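What an Open Day Should Measure

Opinion – 09/05/2020

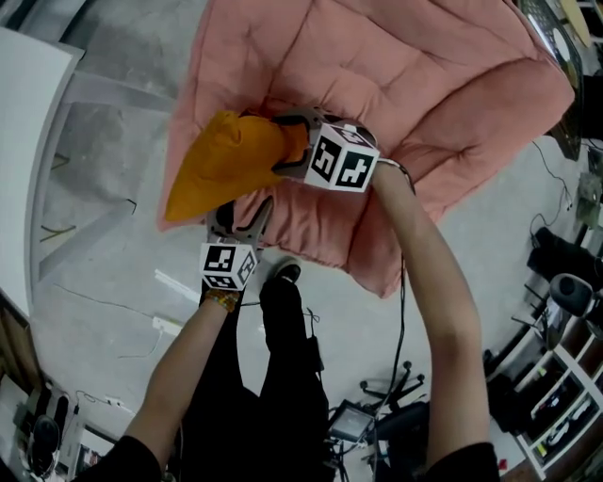
Ningsih Nugroho wrote to me after the Skirkunska open day to say she had expected a robot folding laundry and got a person handling a cloth with two grippers, which in her view is a demonstration of people. She asked why anyone should travel to see that.

I think she has the category right and the conclusion wrong. The session I attended in April was a demonstration of data capture, and it should have been billed as one. The operator holds a gripper in each hand. Each gripper carries a cube printed with coded square markers, and a camera at head height records the work. From the markers, software estimates the position and orientation of each gripper over time. The resulting trajectories are used to train a controller for a robot arm.

Cloth is a sensible choice of material. A rigid part has one shape and a handful of useful grasps. A crumpled cloth has no fixed shape, hides its own corners and changes with every contact. Put it on a quilted cushion and the support surface deforms as well. Anyone who judges the difficulty of a task by how easy it is for a human hand will misjudge this one badly.

My objection is to the reporting. Visitors were given a sheet stating that 132 sequences had been recorded and that 13 had been discarded. It didn't say on what grounds. Natanael Dantas, who ran the session I saw, told me the usual cause was loss of marker tracking, when a forearm or a fold of fabric came between the cube and the camera. That is a reasonable ground for rejection. It is also a systematic one: awkward reaches are more likely to block a marker, so the awkward reaches are the ones that go missing. A controller trained on what remains has seen an easier version of the job.

The sheet should have listed rejections by cause. It should also have given the number of operators, which I had to ask for. The answer was 2. Two people have two sets of habits, and a model will learn those habits along with the task.

Arnaldo Louro has argued that this level of detail would bore the public. Perhaps it would. The group I was in had seven people, and most of their questions were about tracking failures and how a failed attempt gets labelled – hardly the behaviour of a bored audience.

I would go again. I'd want the rejected recordings played on a screen beside the accepted ones, with the tracking overlay switched on, and the sheet rewritten before the doors open.

14 shares | 6 comments

Related
Mumutia trial: gripper wear after a season of use
Adelmo Rizzi on labelling failed grasps
Piras workshop notes: camera placement and occlusion

Contact | Copyright | Back to top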